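## Can it put the lid on yet?

Our August item on robots and housework, from the Gilunness Makers and Menders newsletter, August 12, 2024

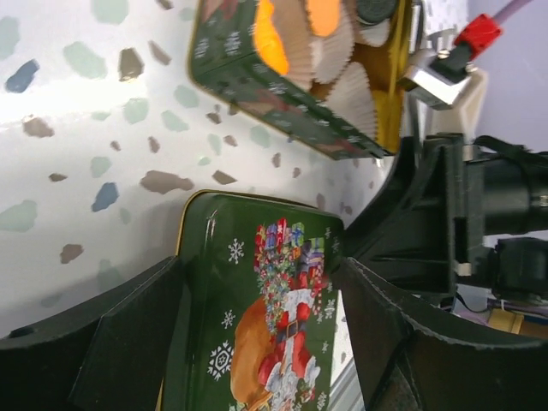 A good many of you wrote back after the last issue to ask when, exactly, you can expect a machine to take over the chores, and I promised I'd give it a proper go this time instead of the two lines I squeezed in beside the tool library hours. So put the kettle on, because I've been reading and watching and asking nosy questions for weeks now, and I have opinions.

The short answer is that it depends very much on the chore. Vacuuming a flat floor, yes, we've had that for years, and mine only gets stuck under the couch on weekends. Mowing, more or less, if your yard is a sensible shape. But the little fiddly jobs we do with our hands all day long - closing a container, folding a tea towel, putting the cupboard back the way you found it - are still a slog, and I've come away with a good deal more respect for my own thumbs.

Take a biscuit tin. You and I pick up the lid, feel for the rim, give it a bit of a wiggle and press, all while talking to somebody in the next room. A robot with two stiff fingers has to get hold of a thin, shiny piece of metal without tipping it, bring it over square to the tin, and then work out which corner is sitting high. Rounded corners help a little. Gloss doesn't, as a bright reflection can confuse a camera about where the edge is. And if there's something inside, in paper cups say, it all has to be done gently enough that you'd still want to serve it afterwards!

The people at Dronura, who kindly put up with a very long phone call from me, told me their team has logged 1,391 attempts at lids and boxes of one sort or another since November. They were quite cheerful about how many of those ended up on the floor. Their goal for the year is 2,000, and they reckon the boring repeats are where most of the learning happens. I asked whether I could have one for Christmas baking and there was a bit of a pause on the line.

On the shop floor the picture is rosier, mostly because everything there can be made to arrive the same way up. Eltier packs gift tins with a machine that does 900 in a shift, but every tin is the same size, every lid comes off the same stack, and if you handed it one of your grandmother's old ones it wouldn't know where to begin. A kitchen is the opposite of that. I have 4 tins on top of my fridge and no two of the lids are interchangeable (I've tried, usually in a hurry).

So my guess, for what it's worth, is that we'll see decent help with one or two narrow jobs at home well before we see anything you'd call a housekeeper. I'd be delighted with a machine that only emptied the dishwasher, and I'd forgive it a saucer now and then.

If you've had a go at building or programming an arm yourself, even a wobbly one, please do write in. I'd love to run a follow-up with members' own projects, and I've saved half a page for it.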